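Drammont extends sealed-carton desiccant range to smaller pack sizes

Tundurthorpe, October

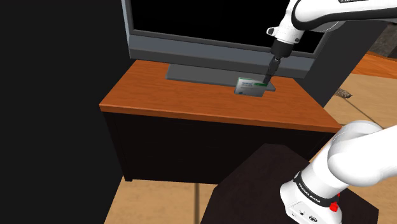 Gervásio Portela put the case for the change in plain terms: small cartons spend longer on the shelf than large ones, and the humidity limits written for warehouse pallets do not carry over to a drawer or a cupboard in a branch pharmacy. He added that the board grade had to be settled before anything else in the pack could be fixed.

Drammont has released two new board grades for folding cartons used in the packing of tablets and capsules. The grades, Trindade 2 and Trindade 2L, are intended for packs holding blister strips, and will be made at the company's Tundurthorpe mill. They replace the single grade offered until now for cartons of this size.

Both grades use the same three-layer construction as the larger Trindade boards. The middle layer holds the drying agent, bound into the fibre during forming. The outer layers are coated on one side for print and left uncoated on the other for gluing. Trindade 2L has a lighter inner layer and is meant for lines where the carton is erected by suction cup and a stiffer board would spring back before the flap is tucked.

Moisture uptake was measured on flat blanks and on made-up cartons. Blanks were held in a conditioned cabinet and weighed at fixed intervals until two readings in a row agreed. Made-up cartons were filled with dummy strips, closed, and stored beside cartons of the existing grade. Results for each batch are given in the data sheet, together with the test method and the limits of error. Customers who need figures for a different climate should ask for the extended sheet, which covers storage in warm and damp conditions.

Creasing and folding were checked at the converting plant in Roma, where Edivaldo Coutinho is in charge of trials. The crease rule settings for the older board gave slight cracking on the long edges of Trindade 2 when the grain ran across the fold. A wider channel cured the fault. The revised settings are printed in the converting notes and should be followed from the first run. No change is needed for Trindade 2L.

Print tests were carried out with water-based and ultraviolet inks. Small type remained legible on both grades after rubbing. Raised dots for blind and partially sighted readers held their height within the permitted range, although Coutinho advises that embossing tools be inspected more often than on plain board - the bound drying agent is mildly abrasive.

Sheets are supplied in wrapped packs of 500. Reels are available for orders that justify a separate slitting run. Sample packs of up to 200 flat blanks can be sent to converters who wish to carry out their own trials, cut to the converter's drawing or to a standard pattern. Wrapped packs should be kept closed until needed, and part-used packs should be resealed with the tape provided. Board left open in the press room takes up moisture at once and will give a false reading if tested later.

The older grade will stay on the price list until existing stock is used up. Orders already placed will be met in full, and customers may switch to either new grade without a fresh approval of the artwork, as the sheet sizes and the shade of the printing face are the same. Approval of the pack itself remains a matter for the medicine maker.

Data sheets, converting notes and sample request forms are available from the Drammont sales office at Tundurthorpe. Technical questions on creasing and gluing should be sent to the Roma plant, marked for the trials department.

Ends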